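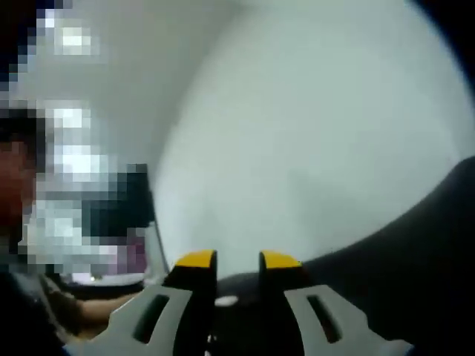 Can a machine tidy up yet?

21/12/2025

Ask people what they want a robot for and they hardly ever say space travel. They want the socks paired, the dishwasher emptied and the toys off the living room floor before somebody treads on one. I have been asking the same question of friends, shopkeepers and a very patient dentist since June, and the answers are so alike that I could have stopped after the first week. I didn't, because I was enjoying myself too much.

So where have we got to? Further than I expected, and in some odd directions. At Travano, a small firm on the edge of Naltincombe, the job that gets everyone leaning forward in their chairs is picking little things up off a table. It sounds like nothing. Then you try it with a pair of plastic jaws in your hand in place of fingers, and suddenly a small white part lying flat on a dark tabletop is the most slippery object in England.

The hand-held gripper is the bit I fell for. You squeeze, the tips close, and a camera on the tool takes in what you do. Gather enough of this and a robot arm with the same sort of jaws can learn from it, having been shown the job instead of having had every move typed in. My own efforts were dreadful. I chased one piece right across the table and had to be handed it back! By the end of the afternoon, though, I was choosing my angle before I moved, coming in low and letting the tips slide under, and I went home and looked at my own thumbs with new respect.

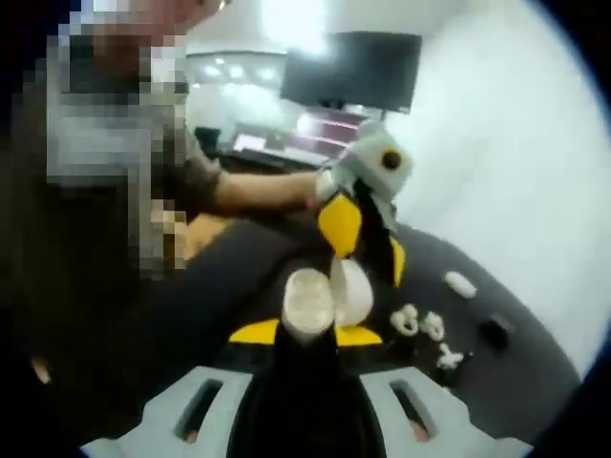
Toys are a good test, and a harder one than they look. A box is a box whichever way you pick it up. A toy made of separate parts has a top that may come away from its bottom, bits that stick out, and somewhere in the middle the one spot where it will stay balanced. People steady a thing with one hand and work on it with the other from the age of two or so. For machines, getting two hands to agree is still a real headache, and it comes up in nearly every chore worth handing over: opening a jar, bagging up shopping, putting a duvet cover on (I would pay good money to watch that one).

Travano's own arm is called Iltia, and it has a bench to itself in the Pryor building round the corner. The task when I went was clearing small parts into a tray. Over a long morning it had 111 goes, and the log on the wall had far more ticks than crosses. The crosses were what I wanted to read. One said "pushed it", another said "pushed it again", and a third just said "floor". Each go was allowed 60 seconds, and plenty of the good ones used nearly all of them.

Slow, then. A child could clear that bench while telling you about dinosaurs. But I watched Iltia miss a piece, back off, shift a little to one side and get it on the second go, and I'm not ashamed to say I cheered. Older shop-floor machines would have closed on thin air and carried nothing to the tray with great confidence.
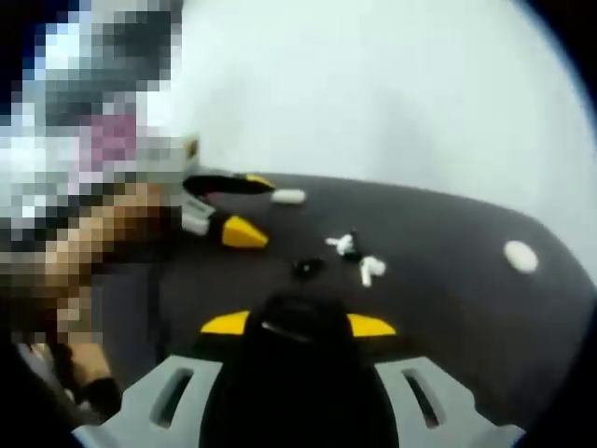

A packer from a gift warehouse down the road told me she would take slow and steady tomorrow if it meant an end to the fiddly orders. Her worry was the mix. Her shelves hold 1,000 different items, she said, and the one that jams up the day is always something small, shiny and new that came in that morning. She had seen plenty of clever demonstrations, all of them with the same cup.

It's a fair point, and one that the people at Travano raise before you can. An arm that has learned one set of objects on one table may be thrown by a brighter lamp, or a white thing on a white cloth. The cure, as far as there is one, is more variety: more tables, more hands, more awkward little objects. For one simple sorting job they gathered 200 turns with the grippers, swapped the parts about, and then started over with the table facing the other way.

Shops and workshops will probably get the benefit first. A bench stays where it is, the tray stays put, and there's somebody nearby to press the red button. Homes are much wilder. My kitchen changes shape between breakfast and lunch, and there's a cat in it.
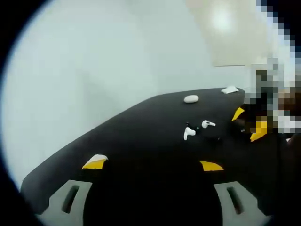
My neighbour thinks I am being too gloomy about kitchens. She doesn't need a robot that can do everything, she told me over the fence, she needs one that will go round at night picking up hair grips, pen lids and lost earphones and put them all in one bowl. It can take until morning. She'll sort the bowl.

I passed the bowl idea on to Travano, who liked it very much and asked what size of bowl. They have since put one on Iltia's bench next to the tray, an old blue mixing bowl with a chip in the rim, and I've been invited back in the new year to see how it copes with hair grips.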